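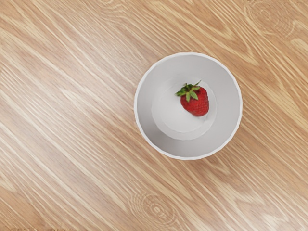 Cahier sim, mars. Cellule Ragab, tâche « fraise dans le bol »

Repris la série de nuit ce matin. Le job s'est arrêté à l'épisode 1402 sur un dépassement de couple au poignet, alors que rien dans le tableau de bord ne signalait de problème. Taux de réussite affiché : 78 %. En rejouant les épisodes un par un, je vois que ce chiffre ne vaut pas grand-chose. Une partie des « réussites » sont des prises où la pince appuie sur le fond du bol, se bloque, et où le contrôleur Gremlow considère l'objet comme saisi parce que l'ouverture ne varie plus.

Ce que j'observe sur les épisodes fautifs :
- la descente est correcte jusqu'au bord du bol ;
- ensuite la consigne en z continue à baisser après le premier contact ;
- l'effort monte, la pince ne se referme pas complètement, le drapeau de saisie passe à 1 ;
- à la remontée, la fraise reste au fond.

Sur le vrai bras, on aurait cassé un doigt ou le bol. La limite d'effort devait couper bien avant. Elle est dans le fichier de config, mais le module Talley ne la lit qu'au démarrage de la session et l'écrase à chaque réinitialisation de scène. Donc premier épisode protégé, les suivants non. Même comportement sur les deux machines de calcul.

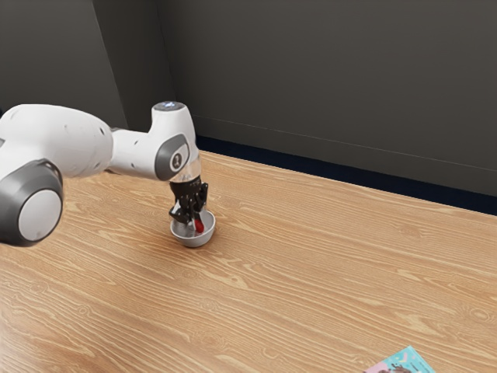
Pince descendue dans le bol, vue latérale.

Première idée : mauvaise hauteur du fond dans le modèle de collision. Vérifié, c'est bon. Deuxième idée : décalage entre le repère outil et la caméra du poignet. J'ai refait l'étalonnage dans Skusik, écart négligeable, et le défaut revient à l'identique. J'ai perdu la matinée là-dessus, à ne pas refaire.

Olga Benítez a regardé les journaux avec moi vers 14 h. Elle a remarqué que le seuil d'effort valait 50 au premier épisode puis disparaissait des traces. C'est comme ça qu'on est tombés sur l'écrasement.
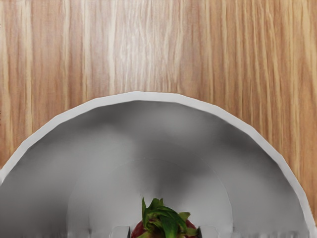

Avant la fermeture, il faut aussi contrôler l'alignement latéral. Si les doigts sont centrés sur le fruit, la prise peut marcher même avec une descente un peu trop basse, ce qui masque le défaut dans les statistiques. Dès qu'il y a du décalage, un doigt touche la paroi inclinée et tout se coince.

Correctif posé cet après-midi : relecture de la limite après chaque réinitialisation, et arrêt de l'épisode si la valeur est absente. J'ai aussi changé le critère de réussite. Il faut maintenant que la fraise soit sortie du bol et tenue 2 secondes. Relancé une série courte, pas encore dépouillée.

À faire :
- marquer les anciens résultats comme non valables dans le dossier partagé
- ne pas transférer la politique sur le bras réel tant que la nouvelle série n'est pas lue
- ajouter un test qui réinitialise la scène plusieurs fois et compare les paramètres
- demander à Olga si l'autre cellule utilise la même version de Talley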